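2019-03-08

Batch 57 of the madder trials, second go. I'd hoped to have the Sturine wool dyed by lunch and of course I didn't, the pot took ages to come up to heat and I was faffing with the chalk again. Weighed out 50 g of ground root from the Dremia sack (the old one, not the one Laine opened) and left it to soak while I wound the skeins.

Held it at 60 for the first hour and let it creep up a bit after that. Too much and it goes brown on me, as in batch 2, which I still haven't forgiven. The skein with chalk in the bath is much the stronger of the pair - a proper warm coral, lovely! The one without is more of a brick, and patchy near the ties. My fault, I tied them too tight.
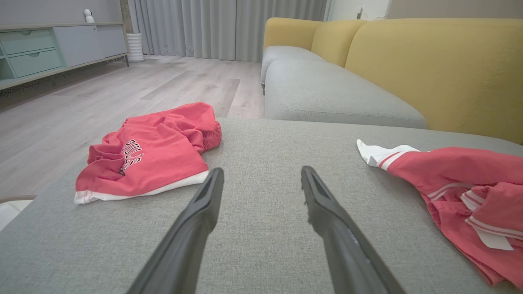
Coral red with a white band, on light grey.

Gediminas thinks we should stop chasing the brick shades altogether and just do coral for the Fonadberg order. I'm half with him. Navickas want a swatch card in April though, and they did ask for a range, so I'll keep one bath going without chalk and see if looser ties sort out the patches.

Rinse water still running pink after the fourth change. Laine, if you're in before me, please don't tip the exhaust bath, I want to try a pale skein in it. It's in the lidded bucket marked 3047, under the sink. And we're nearly out of alum - could whoever orders next get the big tub?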